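Ticket 284 – Drusel cell, planner aborts on retreat from open chassis
Component: motion planning / collision scene
Priority: high
Status: open, workaround in place
Reported by: cell software, Lornholm

Summary
Since the February update the arm goes in fine, closes on the part, then the planner refuses the move back out. Error is "start state in collision", link pair is gripper finger / case_rear. Arm just sits there holding the part till someone clears it by hand.

Steps to reproduce
Load the tower job, case on its side, panel off. Run pick from the rear wall area. Wait for grip closed. Retreat gets requested, planner aborts straight away. 12 runs on the old build, no aborts. 16 runs on the new one, 8 aborts. Same tower, same start pose.

Log, 09:40
Restarted planner node. No change. Restarted the whole stack, no change. Didn't expect much.

Log, 10:15
Checked the calibration between camera and arm base, in case the table had been knocked. Touched off on the fixture corners, all good. Not that.

Log, 10:50
Dumped the collision scene at the moment of abort. The case mesh is the one from Gareck, cleaned up on our side. In the new build the rear wall is noticeably thicker than in the old. Looks like padding is being applied twice – once in the scene loader, once in the planner config. Old build ignored the loader value. New one reads it.

Log, 11:20
Set loader padding to zero. Aborts mostly gone but not all. So there is a second thing.

Log, 11:45
Second thing: held part isn't attached to the gripper in the scene until after the retreat is planned. Perception still has it as a loose object, fingers are closed round it, so the planner sees fingers touching an obstacle. On the old build the attach call was blocking. Now it's async and we race it. Explains why it's only some runs.

Log, 13:30
Patched our side to wait for the attach reply before asking for a retreat. Also added finger links to the allowed contacts for the held part only, NOT for the case. Please nobody widen that to the whole case, we'd lose the check that matters.

Log, 14:10
Cables. The depth cloud picks up the power wires on some passes and misses the thin black ones nearly every time, so the octomap changes shape between approach and retreat. Not the cause of the abort but it does make the planner choose daft routes. Freezing the map at grip closed for now. 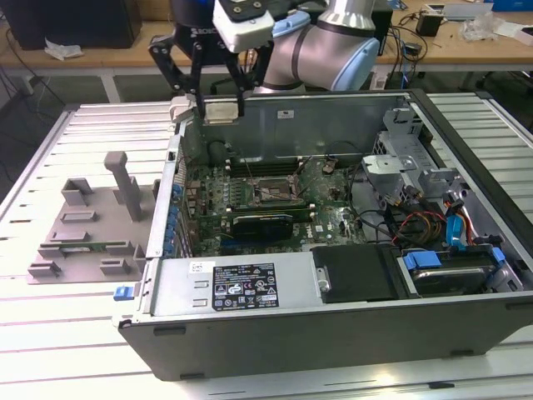 Retreat is now forced straight up along the tool axis until the wrist is clear of the case, then free planning after that. Slower, dont care. Elbow can swing wide on the free part so joint limits are tightened in the job file too.

Still to do
– raise the double padding with De Bruijn, the loader is theirs
– put the blocking attach back properly, the wait is a bodge
– regression test that plans a retreat with a part held, we only ever tested empty
– re-export case mesh, the inside faces of the rear wall are flipped in places

Workaround for other cells
Loader padding 0, planner padding as before, attach wait on. Restart the planner afterwards or it keeps teh old scene.

Leaving open until De Bruijn reply on the loader. Config diff and scene dump are attached to the ticket.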